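Sorting Cans into Trays: Speaker Notes
Purnell Community Hall, small room, talk starts 10 am

Slide 1

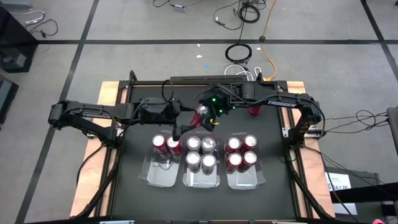

Start with who is in the room. Ask for hands: who runs a canteen, who looks after a staff fridge, who does drinks for a club. Most people will be in the canteen group. Tell them the talk is short and there is time for questions at the end.

Main point to get across early - one kind of can per tray, and the tray goes into the fridge as it is. Everything else follows from that.

Slide 2: Where we started

At Cundon we kept drinks in the cardboard they came in. The cardboard went soft on the bottom shelf and the cans rolled to the back. People bought more cola when there was plenty behind the lemonade. In March we did a full clean-out and found 67 cans nobody knew we had, a good part of them past their date.

Pause here. Somebody will have a story of their own. Let one person tell it, then move on.

Slide 3: The trays

Clear plastic, open at the top, long enough that a short stock still leaves space at the front. Clear matters because you can check it from the side without pulling it out.

Say that we tried wire baskets first. The cans tipped in them and the small ones got stuck by the rim.

Price question will come up. We bought ours from Tshabalala when they were clearing old lines, so what we paid is no use as a guide. Measure the shelf first, including the lip at the front, and allow for the door seal.

Slide 4: Filling a tray

Fill from the back. Put the first cans against the back wall of the tray, side by side, and bring the next row up to them. Cans stand upright with the tops up. Four cans in a square block hold each other steady when the tray is moved, and a pair along the back is fine too.

Set the cans down straight. If one goes in on a lean it catches the rim of its neighbour and you end up shifting the lot.

Sort by colour first and read the labels second. Red in one tray, silver in another. When a drink sells twice as fast, give it 2 trays and leave the slow one with a single tray.

Slide 5: Restocking

Older cans come to the front, new ones go in behind. This is the step people skip. At the Skara site they take the whole tray out, set it on the bench, put the new cans at the back and slide it in again. It takes longer the first week.

Keep a clear bench for this. A dark top is good because the trays and the silver cans show up well against it. Keep odd cans to the side until the trays are done, then find them a place.

Slide 6: Numbers

Around 700 cans a month go through the Cundon canteen. The last count before the trays took most of an afternoon. The one after was finished before lunch, and we were 102 cans under the old stock level with no complaints about running out.

Don't read the whole table out. Point to the last row.

Slide 7: Questions

Likely ones: bottles (same idea, deeper tray), washing (warm water and dish soap, dry before they go back), labels on the trays (we gave up on them, the glue came off in the cold).

Leave the sample trays on the front table for people to handle. Sign-up sheet for the Skara visit is by the door.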